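Desk Setup Basics, handout 2
Otis Ostrowski, room 154

Okay, clutter week! Bring your notes from last time.
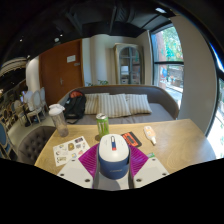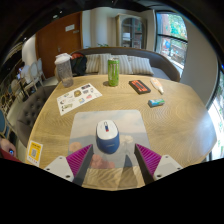 My rule for a work table is simple: give the hand you use most a clear patch and let everything else drift to the back. Drinks especially (I've lost a keyboard to soda, so I'm touchy). That green can would go in a far corner if I had my way, and the sticker sheet in a drawer. For May, sketch your own table and mark 8 things you'd move.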